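4.3 Setting up the picking cell for a visitor demonstration

This section applies to the Motden demonstration cell when it is run in front of visitors at Dindcombe. For unattended running, see section 6. Changes to the procedure go through Hidayah Wuisan; questions on speed settings go to Þórey Laxdal.

Before you start

The cell must have completed a full homing cycle on the same day. Two members of staff are needed: one at the teach pendant and one with the visitors. Neither may do both jobs, even for a short talk.

Preparing the box

1. Place the open box on the table with the sloping panel away from the front edge.
2. Fit one spring clamp to each side wall. Push down on the rim by hand. If the box shifts, refit the clamps.
3. Check the tape along the foot of the slope. Replace any length that has lifted. A loose edge will catch flat objects and the arm will retry without success.
4. Wipe the floor of the box with a dry cloth. Scuffs and scratches on the slope do not affect picking and can be left.

Loading the objects

5. Choose a mixed set from the Vanhove tray. Include at least one transparent item and one with an irregular outline.
6. Tip the set in from the left. Do not arrange the objects by hand. Visitors should see the arm deal with objects that touch or overlap.
7. Remove anything heavier than 500 g.

NOTE: Bottles must be empty and capped. Clear plastic gives more missed picks than any other material in the set. Tell visitors this before the run begins.

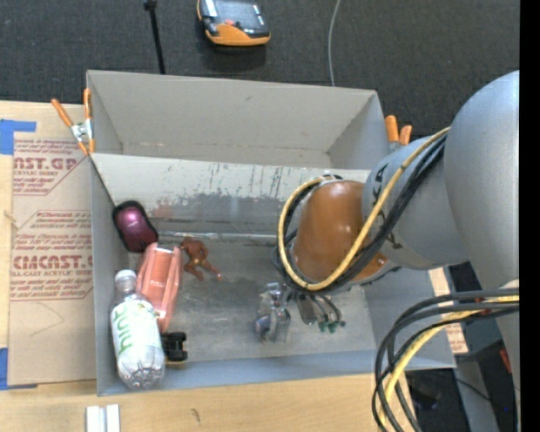 Fig. 4-7. Box clamped and loaded, arm at the right-hand side.

Running the demonstration

8. Ask visitors to stand behind the floor line.
9. Select programme 2 on the pendant and set the speed override to the visitor limit.
10. Check that the yellow hose and the black cables hang clear of the clamp handles through one slow cycle.
11. Start the run. After two failed attempts on the same object, pause and tip the set in again.

CAUTION: Do not reach into the box while the arm is paused. Press the emergency stop first and wait for the drive lamp to go out.

At the end of the visit

12. Park the arm, empty the box and return the set to the tray.
13. Enter the number of completed picks on the Plavelberg sheet, together with any object that was dropped outside the box.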